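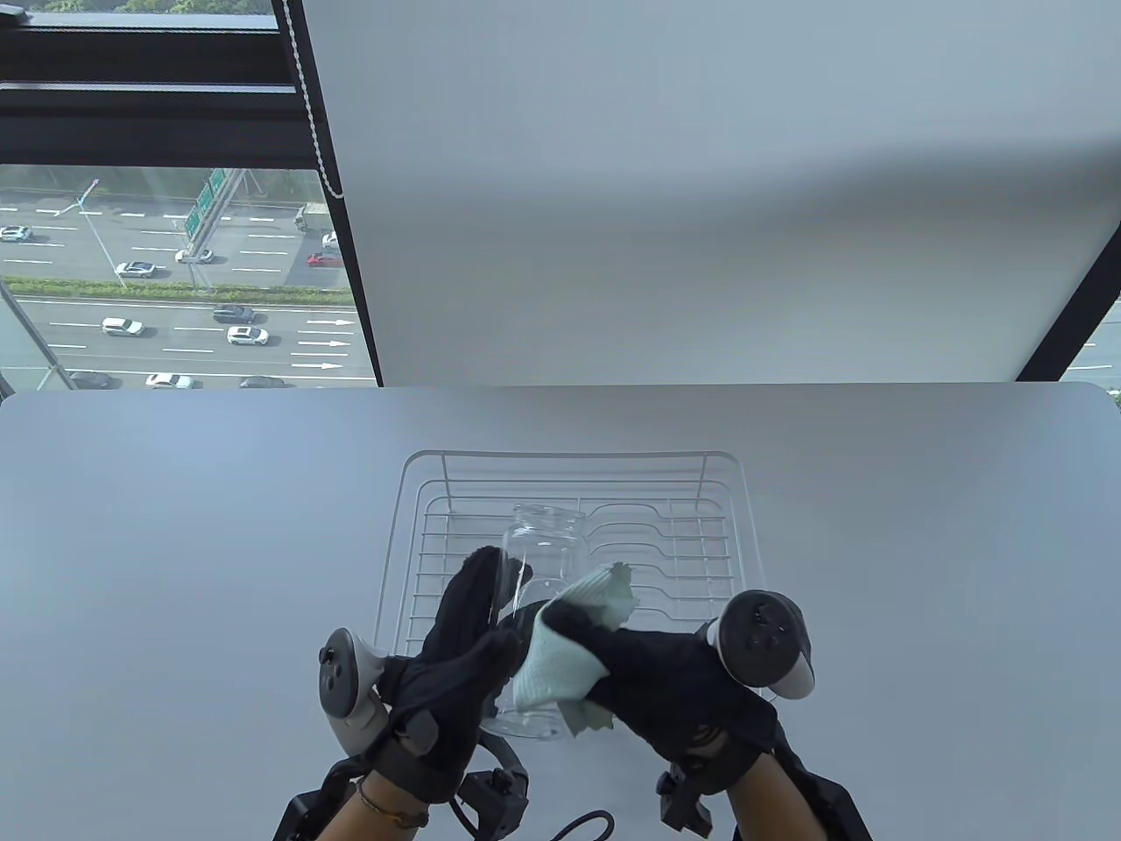

Poste de démonstration, site d'Edcombe - grille de contrôle, avec mes commentaires
Tournée d'octobre, début de poste

1. Plan de travail dégagé et stable : OUI
Rien à redire. Je préfère quand même qu'on essuie avant de commencer et pas seulement à la fin.

2. Câbles : À REVOIR
Un câble noir traîne encore sur la table, devant l'opérateur. On a des clips adhésifs dans le tiroir, servez-vous ! Je repasse à 14 h.

3. Verrerie sans éclat ni fêlure : OUI
Contrôle fait bocal par bocal avant la session. Le moindre doute et ça part au bac verre, pas de discussion.

4. Fixations de poignet : OUI, avec réserve
Serrage correct. Par contre on me dit que ça pèse en fin de matinée, et je veux bien le croire, j'ai essayé. Pause toutes les 49 minutes, c'est le réglage du minuteur Pokgate, et on ne le coupe pas pour « finir la série ».

5. Gants : OUI
Bonne taille pour tout le monde. Bijoux et bracelets : à retirer ou à glisser sous la manche, j'en ai encore vu un au-dessus de la fixation.

6. Éblouissement : À REVOIR
Le store n'est baissé que d'un côté. Le matin, ça tape.
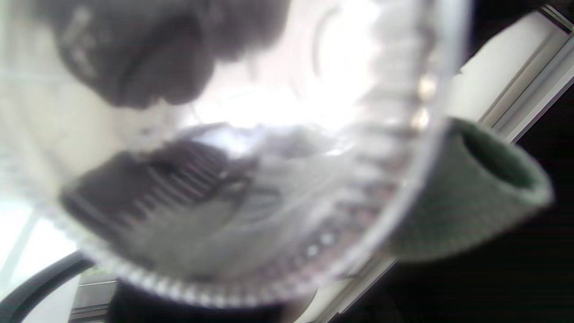 7. Pinces à main : OUI
Côté métier, c'est là que ça change le plus. Avant, on essuyait, on rangeait, et voilà. Maintenant les collègues montrent le geste à la machine, 400 prises par semaine, et ils doivent ralentir pour que ça serve. Le patin vert texturé, appuyé contre le bord nervuré du plastique transparent, c'est lui que je surveille : usure, décollement, saletés dans le creux du bout. Consigne : on pose la pièce, on ne la lâche pas.

8. Distance entre personnes : OUI
On garde un bras d'écart quand une pince est en main. Ça demande de s'habituer, on a tous tendance à se pencher pour voir.

9. Information de l'équipe : NON
Là je râle un peu. Environ 1 820 prises déjà enregistrées, et toujours pas de réponse écrite sur ce que deviendront les postes de la plonge. Ranasinghe parle de « redéploiement » - très bien, mais vers quoi ? Je laisse le point ouvert jusqu'à la prochaine tournée.

À faire : clips, store, réponse au point 9. Copie à l'atelier Vokcombe.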